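Fruit on a Plate – Dositz Table Set

README

This folder holds the plate and fruit part of the Dositz table set, a collection of short recordings of small household activities done at a table. The activity in this part is about as plain as they come: a piece of fruit and an empty plate, and the fruit is meant to end up on the plate. The notes below cover the objects, the table, the way each recording is laid out and the things we would want to know if we were picking up the folder for the first time.

If you only need the file layout, skip to "Folder contents."

What is in the set

There are 1,000 recordings in this part. Each one is a single attempt at the activity, start to finish, and is stored in its own numbered folder. Attempts that went wrong are kept in. They are marked in the notes column of the index and can be filtered out from there.

Two objects are used:

Plate. Round, pink, shallow, with a slightly raised rim. The color is closer to salmon than to bright pink. It has a matte surface and no pattern.

Apple. Red with orange-yellow areas and small speckles. The skin is mottled, so the apple can look more red or more orange depending on which side is showing. The index uses the word "apple" throughout and does not record which side is up.

Nothing else belongs to the activity. There are no napkins, no silverware and no second piece of fruit in this part. Those appear in the Mendard part, which has its own README.

Table

The table is white and rectangular, with a flat top. It was chosen because both objects stand out clearly against it. The same table was kept for all recordings in this part. It was wiped down between sessions but not replaced, so small marks may come and go.

The usual layout puts the plate near the middle of the table, on the near side, with the apple to the right of it. The position varies a little from one recording to the next. We did not tape the table or measure the distance between the plate and the apple, and there is no column for it in the index. 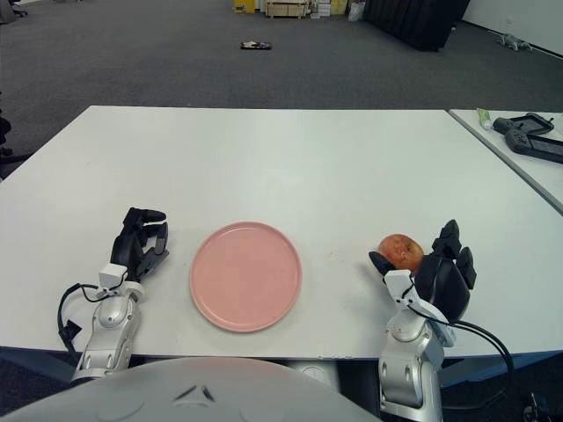 Steps in one recording

1. The plate is set down empty near the middle of the table.
2. The apple is set down to the right of the plate.
3. The recording starts with both objects at rest.
4. The apple is picked up with the right hand.
5. The apple is carried over to the plate and put down inside the rim.
6. The hand lets go and moves back to the right side.
7. The recording stops.

The left hand has no task in this part. It stays on its own side of the plate and may drift a little during the recording. Please don't read anything into small movements there.

The step that takes the longest to label is step 4. There is a stretch where the fingers are around the apple and it is hard to say whether the apple has left the table. We mark the pick-up from the first moment a gap can be seen under the apple. Two people labeled every recording – where they disagreed, the later time was kept.

An empty plate does not by itself tell you which step you are looking at. The plate is empty from step 1 until the apple is put down in step 5, so check the hand and the apple before assigning a still to a step.

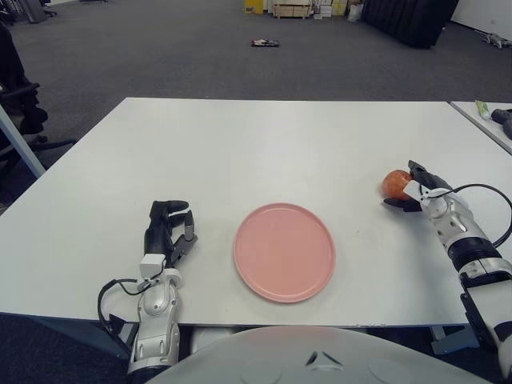
Apple held just above the table, to the upper right of the empty plate.

Folder contents

index.csv – one row per recording, with the result and the notes column
recordings/ – the numbered folders
labels/ – start and end times for steps 4 through 6
instructions.txt – the wording given for the activity

Two wordings are used in instructions.txt: "Put the apple on the plate" and "Place the fruit on the pink plate." Each recording has one of them. The choice was made ahead of time and has nothing to do with the layout of the objects.

Results

The result column has one of three values.

done – the apple is resting inside the rim of the plate when the recording stops
partial – the apple is touching the plate but leaning on the rim or against the outside
missed – the apple is somewhere else

An apple that rolls on the plate and then settles counts as done. An apple that rolls off counts as missed, even if it was put down well. A plate that gets pushed along the table does not change the result, but it should be mentioned in the notes.

Known problems

Some early rows in the index say "dish" where later ones say "plate." They mean the same object.

The time labels for step 6 are less reliable than the others. Labelers did not always agree on when the hand had finished moving back.

Because the apple nearly always starts on the right, this part is a poor choice if you need a spread of starting positions. The Khunthong part uses the same kind of activity with starting positions on both sides and can be combined with this one. The column names match.

Changes

September: notes column cleaned up, spelling made the same throughout. Folder numbers did not change.

Corrections to the labels can be sent to the Odville list. Please include the folder number and the step.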